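Last updated: 2 January 2026

New year, same computer. I had promised myself I would spend the holiday reading the large novel that Tâm Thái gave me, and instead I have spent it on the floor of the back bedroom with a screwdriver between my teeth, taking apart a machine that was working perfectly well in December.

I say perfectly well. It took so long to start that I had got into the habit of switching it on and then going down to make toast. I grew rather fond of the toast. But then the sale emails began arriving, and I am weak, and there was a faster processor on Clikinport for 70 pounds, described by the seller as "pulled from a working office machine, light use". I have worked in offices. I have never seen light use.

It came in a box that could have held a pair of walking boots, and most of that box was brown paper. I have kept the paper. I always keep the paper. There is a cupboard on the landing that is now more or less solid with it, and one day I shall post somebody something very fragile and be proved right.

Before touching anything I did what I always do, which is read advice from strangers until I was too frightened to begin. One man said never to work on carpet. The back bedroom is all carpet. Another said to touch a radiator every few minutes, so I shuffled across and patted it like a horse. A third wrote 100 lines on thermal paste, and whether one ought to apply it as a pea, a cross or a thin spread, and was called an idiot by the person beneath him, who favoured a grain of rice. I went for the pea. I am not a person who can do a cross under pressure.
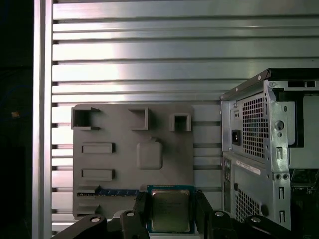
The part of the job I dread is the processor going in. Everything else inside a computer can be shoved. Memory positively wants shoving, and makes a noise like a snapped biscuit when you have done it properly, and I have come to enjoy that. The processor you are supposed to lower into its place with no force whatever, having matched up the little mark in the corner, and then you let go and hope. It should be held by the edges, as the chip is there, with fingers well off the underside and the metal lid facing you. I know this. I have known it for years. I still picked mine up like a sandwich, remembered, put it down on its bit of foam and went to pat the radiator again. The lettering on the lid was no help to my nerves either, as I can't read that sort of thing any more without my other glasses, and they were downstairs with the novel.

It did go in. I had the lever up, I breathed out, I lowered the thing, and it sat there looking exactly as it ought to. Then you have to press the lever down and it creaks. All the strangers agree that it creaks and that this is fine. It did not feel fine. It felt like standing on a greenhouse.

Cooler back on, four screws in the opposite-corners order, one of which rolled under the bed and brought back a sock. Side panel left off, out of superstition. I put the kettle on first, so that there would be tea whichever way it went.

Nothing. Black screen, fans whirring away as if they were being paid. I sat and looked at it for the length of the tea. Then I rang Tâm, who asked whether I had plugged the monitor in, and I said of course I had, and crawled round the back while still talking, and plugged the monitor in. I did not mention it. I said it must have needed a minute to settle. There was a pause on the line that I did not care for.

So it works. It starts in the time it takes to sit down, and I now have no reason to go and make toast. I had some anyway, at 2 in the afternoon, standing up.

The old processor is in an egg box on the windowsill. I might sell it. Light use, I shall say. I have also got 2 screws left over, which came from somewhere, and which I have put in the egg box too so that they are all together.

Must write to Aunt and thank her for the slippers. Must put the side panel back before the dust gets in. Bins tomorrow, and I think it's the green one, though next door haven't put theirs out yet and I usually go by them. Page nine of the novel. Somebody has arrived at a railway station.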